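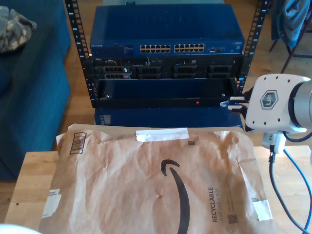

Figura 3. Envelope acolchoado de papel kraft sobre o tampo de madeira, com o braço e a garra à direita e o bastidor ao fundo.

4.2 Comparação das garras com embalagens flexíveis

Chegamos agora à parte do trabalho que mais tempo nos levou e, confessamos, a que mais gosto nos deu escrever. Os objetos rígidos da secção anterior comportam-se de forma bastante previsível: a garra fecha, a força sobe, o controlador dá a preensão por estabelecida e passa-se ao movimento seguinte. Um envelope acolchoado pede outra paciência. Assente na mesa, como na Figura 3, oferece muito pouca altura por onde se lhe pegar, e a superfície enrugada faz com que dois pontos a poucos centímetros um do outro respondam de maneira bem diferente ao mesmo contacto.

Comparámos duas garras de dois dedos, que designamos pelos nomes dos respetivos projetos, Unero e Dasirska. A primeira tem dedos rígidos e um curso paralelo simples; a segunda permite uma pequena flexão na ponta, pensada por Norbert Skála para deslizar por baixo de materiais finos antes de fechar. Ambas foram montadas no mesmo braço e comandadas pelo mesmo controlador, o Jedarer, para que as diferenças observadas pudessem ser atribuídas, tanto quanto possível, à própria garra (o leitor encontrará no anexo B os ganhos utilizados, que não foram alterados entre séries).

Realizámos 800 tentativas, 400 com cada garra. Em cada uma, o envelope era pousado à mão sobre a mesa, numa orientação sorteada, e o braço tinha de o agarrar, levantá-lo e mantê-lo suspenso durante 11 segundos. Contámos como falha qualquer queda dentro desse intervalo, e também os casos em que o envelope se dobrava a ponto de ocultar a etiqueta com código de barras, visto que na aplicação que nos interessa a leitura se faz com a embalagem ainda no ar. Este segundo critério foi proposto por Farzana Siddiqui já depois dos ensaios preliminares de janeiro, e obrigou-nos a repetir tudo desde o início. Ainda bem que o fizemos!

A garra Unero falhou 147 vezes. A Dasirska falhou menos, mas a vantagem não se distribui por igual. Nas bordas do envelope, a ponta flexível entra com facilidade e a preensão fica firme; no centro, onde é preciso beliscar o papel e formar uma prega, os dedos rígidos da Unero saem-se tão bem como os da concorrente, e nas orientações oblíquas chegam a ser preferíveis. Suspeitamos que a flexão da ponta, tão útil para deslizar, dissipa parte da força de que se precisa para manter a prega fechada. Saturnino Marín sugeriu bloquear mecanicamente essa flexão depois do primeiro contacto, e a ideia parece-nos boa, embora não a tenhamos ensaiado aqui.

Merecem ainda uma palavra as fitas e as etiquetas. Os envelopes usados trazem tiras de fita junto à aba e restos de etiquetas rasgadas ou meio descoladas, e optámos por não os limpar. Uma ponta que apanha o canto solto de uma etiqueta pode arrancá-la em vez de levantar o envelope, e o sensor de força, por si só, custa a distinguir uma coisa da outra nos primeiros instantes. O módulo Sorensen, que compara a posição dos dedos com a abertura esperada para aquela espessura, ajudou a sinalizar estes casos, sobretudo com a garra Unero.

Quanto ao ambiente, mantivemos o fundo tal como estava. O comutador azul, o servidor preto e as calhas perfuradas do bastidor enchem a imagem de arestas e de padrões repetidos, e o sofá e a cadeira acrescentam contornos de outro género. A segmentação teve, por isso, de separar o papel kraft de uma mesa de madeira clara e de tudo o que fica para lá dela. Thaddeus Brannigan defendeu durante algum tempo que usássemos um painel liso, e a sua objeção é razoável: um fundo neutro isolaria melhor o efeito da garra. Acabou por prevalecer a opinião de Wanda Pennington, para quem uma comparação feita em condições demasiado arrumadas diria pouco a quem queira repetir o trabalho noutro sítio.

Os tempos de ciclo, que ficaram de fora desta análise, são tratados na secção 4.3, juntamente com o desgaste das pontas.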